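27 January 2019

Back on the simulated office today. The arm went through the table again.

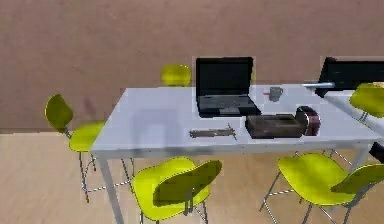
I had left the batch going overnight on the Stondale machine and expected to come in to a clean set of results. What I had was a log that stopped making sense at run 121. Up to then everything was ordinary: reach, close, lift, put down, reset. On run 121 the wrist dropped below the tabletop on the way back from the mug and kept going. No contact was reported. The planner marked the move as a success and started the next one from there, with half the arm inside the table.

Every run after that was wrong in the same way, and every one was logged as passed. That is the part that bothers me. A crash I can live with. A green column that should be red is how somebody gets hurt when this goes onto the real arm at Pekden in February.

Spent the morning on replay. First thought was the step size, as it was with the drawer problem. Halved it and ran the same seed. Same fault. Halved it again and it took forever and did the same thing. Put it back.

Second thought was the mug, because the mug was the last thing touched before it went bad. Took the mug out of the layout and sent the arm to the same spot with nothing to pick up. It went through the table again, so the mug is fine. Put it back too.

After lunch I turned on the collision shapes and should have done that first. The table you see and the table the physics uses are separate files, and the one the physics uses was in the wrong place. It had been shifted down when the Zusdale furniture set was brought in last week. The arm could go well under the surface before it met anything, and at that angle the wrist slid past the edge of the shape and never met it at all. The chairs were all right. I checked each one.

So that explains the missing contact. It doesn't explain why the success check passed. Looked at that until 4 and found it. The check only compares the gripper's final position with the target, and the target is worked out from the arm's own start position. If the arm starts a run in a bad place, the target moves with it and the check agrees with itself. I wrote that check. I remember thinking it was good enough for a first version, and then there was no second version.

Changes made:

- Table shape moved back up to match the visible top
- Target now fixed to the room, not to the arm
- Run fails and the batch stops if any link is below the tabletop inside the table's outline
- Arm goes to home position before each run, and the position is checked

The stop is the one I care about. Before today the batch had no way of stopping itself. It would have gone all the way to 2000 and told me everything was good.

Tested by putting the bad table shape back in on purpose. It stopped at 121, same place, with a message a person can read. Took the bad shape out and ran 300 with no stops. I watched the first few and then let it go.

I had to write to Ochoa and tell them the numbers from last week don't count. They were made after the furniture change, so there is no telling which ones are good. Didn't enjoy sending that. The reply was short and asked for a new date -- I said I would give one when the full batch has finished, and not before.

Still to do: go through the other rooms from the same furniture set. If the table was off then the shelves may be too, and the arm works much closer to the shelves. Also want the speed limit near surfaces turned on in simulation. It is on for the real arm and off here, and I can't find a note saying who turned it off. Could have been me.

Started the full batch again before I left. Set it to send me a message if it stops. Nothing yet.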